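Haddale BM-2 Bench Mat and Rim Set for Robot Work Cells

Part no. 2239
Supplied by Strazds, Kerkville

Overview

The BM-2 is a textured dark gray work surface with a raised rim, for benches where a robot arm handles small parts. It is sold as a set so that the surface, the edge and the marking of the work area can be written into a cell's risk assessment as one item.
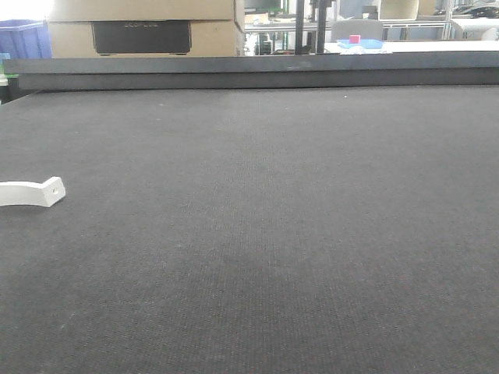
BM-2 in use. Dark gray surface, rim along the far side.

Rim and work boundary

The rim marks a limit people can see. It is not a guard and must not be entered as one in a risk assessment. Where guarding is required, fit it separately and set the robot's software limits inside the rim line. The default inset in the Strazds setup sheet is 100 mm on all sides. Increase it if the tool or the held part extends past the flange.

Storage is allowed behind the rim if the risk assessment covers it. Items stored there must not overhang the rim.

Surface condition

Inspect the surface before each shift. Lint and dust can be left until the end of the shift unless the vision system reports false detections. Chips, swarf and liquid are removed at once, with the arm stopped. Use a dry brush or a vacuum. Do not use solvent.
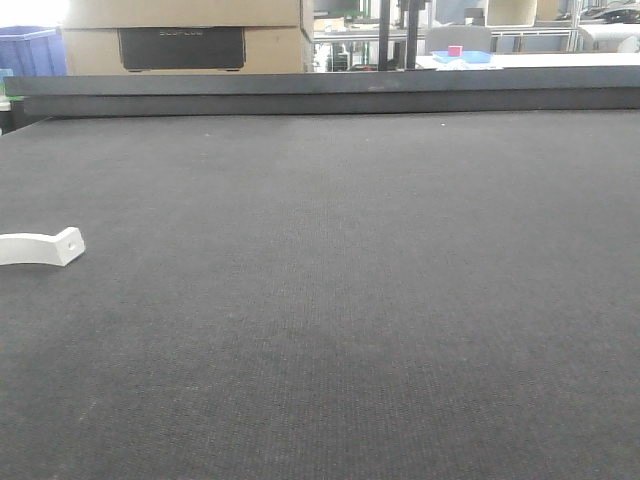

Strazds Cell Equipment, Issue 2, page 100

Light-colored parts are easiest to find on the BM-2. Dark parts may need a contrast sheet, sold separately. One part on the surface at a time is good practice during teaching and during any check of the camera settings. Parts waiting to be handled go in a tray outside the rim.

Part placement and stands

Place parts flat and fully inside the inset line. A part that crosses the line is moved by hand, arm stopped, before the next cycle. When a part goes to a stand, teach the approach at reduced speed and confirm clearance with the part itself. 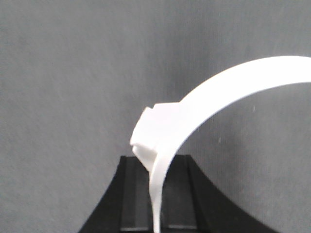
Clearance checks are the step most often left out of cell records. Giang Tô, who wrote the Strazds setup sheet, asks for one record per part shape, signed by the person who taught the path. Simple blocks need one check at the widest point. A shape like the white one by the black stand, with a curved band, a slim stem and a stepped block close to the stand's top edge, needs a check at each of those features, and the flared sides of the stand have to be included in the collision model. A plain box model of the stand is acceptable only if it encloses the full flare.

Ordering

Mat and rim set: 2239
Contrast sheet: 2239-C
Setup sheet and blank clearance records: included
Spare record forms: pack of 200

Technical contact: Gintarė Org, Strazds, Codholm office

Page revised January 14, 2025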